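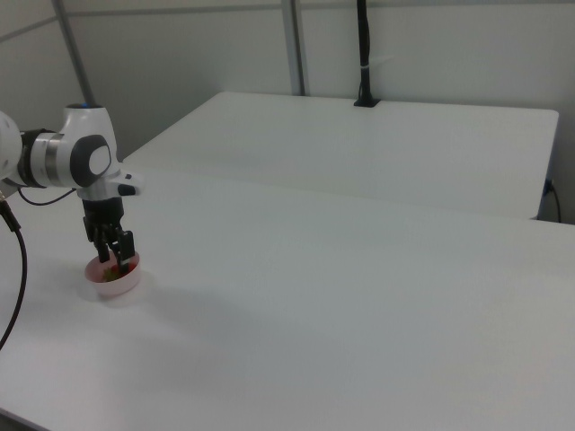 Figure 4. White work table in the Ulstead shared workroom.

6 Apr 2020
Awuor Massawe, Nelly Henao and Faraji Minja

3.2 Surface brightness and reading comfort

The second part of the study considered how the color of a work surface affects the comfort of people who read printed material on it for long periods. Earlier work by the authors dealt with ceiling lighting alone and treated the furniture as a constant. That assumption was hard to defend once the Ulstead building replaced its dark desks with white tables of the type shown in Figure 4. Staff began to report tired eyes in the afternoon, although the lamps and their settings had not been changed.

A total of 23 staff members took part during February. Each person read plain printed text at a white table and at a dark brown desk, on separate days. The order was assigned by drawing slips. Sessions were held in the same room with the blinds closed, and participants sat with their backs to the windows. After each session they rated eye comfort on a scale from 0 to 100, where higher scores meant greater comfort, and wrote a short comment in their own words. Persons who wore tinted glasses were not admitted to the study.

Lamp output was held at one setting throughout. Light readings were taken at the center of the table and at each corner before the participant sat down. Where a corner reading differed from the center by more than 200 lux, the session was postponed until the lamp had been moved. This happened on 4 occasions, all of them in the first week, and the postponed sessions were completed before the end of the month.

Written comments were sorted by two readers, Naomi Bakilana and Felista Odera, who worked separately and then compared their lists. Most remarks about the white table concerned the contrast between page and surface. Several participants stated that the edge of the page was difficult to find when they looked back from their notes. Remarks about the dark desk were fewer and dealt mainly with the height of the chair, a matter outside the scope of this paper.

The ratings should be read with caution. Participants knew which surface they were using, and many had already formed an opinion of the new furniture. The Mugo reading scale was also designed for screens, and its wording had to be adjusted for paper. The adjusted wording is given in Appendix B. Differences between age groups are taken up in Section 3.3.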